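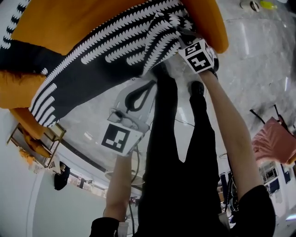 Reading time: 3 minutes

How does a pattern get onto cloth?

Look at the clothes you are wearing. Maybe there are stripes on your socks or dots on your shirt. Now turn one sock inside out. Is the pattern the same on the inside? Is it paler, or a bit messy? The wrong side of a cloth can tell you a lot about how it was made.

First, the cloth itself

Most cloth begins as fibres. A fibre is a very thin hair. It can come from a sheep, from a cotton plant, or from a factory where it is made out of oil. One fibre breaks easily. When you twist many of them together, you get yarn, and yarn is strong.

To make woven cloth, you stretch many yarns side by side on a loom. They are called the warp. Then another yarn travels across them, over one and under the next, and comes back again. It is called the weft. In the town of Drirby there is an old weaving mill with a loom that holds 2,393 warp yarns. Every one of them must be put in its right place by hand before the weaving can start, and if one yarn is wrong, there will be a thin line in the cloth from the beginning to the end.

Woven patterns

If the warp is black and the weft is white, you can already make a pattern. Where the white yarn goes over, you see white. Where it goes under, you see black. By changing the order of over and under a little in each row, the weaver can make steps, diamonds or zigzags. On the back of a simple woven pattern, the colours are often the other way round.

Printed patterns

Printing is a different way. The cloth is made first, in one colour, and the pattern is put on top of it afterwards. Long ago people cut a shape into a block of wood, put colour on the block and pressed it on the cloth. For one bedspread, a printer in Drirby pressed the block 1,766 times. Today large machines with rollers do the same work, and some printers spray tiny drops of colour, like the printer for paper that you may have at school.

Printed marks can look like stitches, even when no needle was used. A cushion with rows of white zigzags on black, for instance, can trick your eye in this way.

Stitched patterns

Stitching on cloth is called embroidery. You can feel it with your fingers, because the thread lies on top. On the back you will find small knots and loose ends.

Why do straight lines bend?

A pattern is flat when the cloth is flat. But put the same cloth over something round and soft, and the lines start to curve. The cloth did not change. Only the shape under it did. People who sew covers must think about this before they cut – a stripe that looks straight on the table may look crooked on a chair.

Try it yourself

You need a paper napkin, a felt pen and a small ball.

Draw 7 straight lines across the napkin. Leave a finger of space between them.
Put the napkin over the ball and hold it tight underneath.
Look at the lines from the top, and then from the side. Where do they bend the most?

Words to remember

Warp: the yarns that are stretched on the loom.
Weft: the yarn that goes across.
Embroidery: a pattern made with needle and thread.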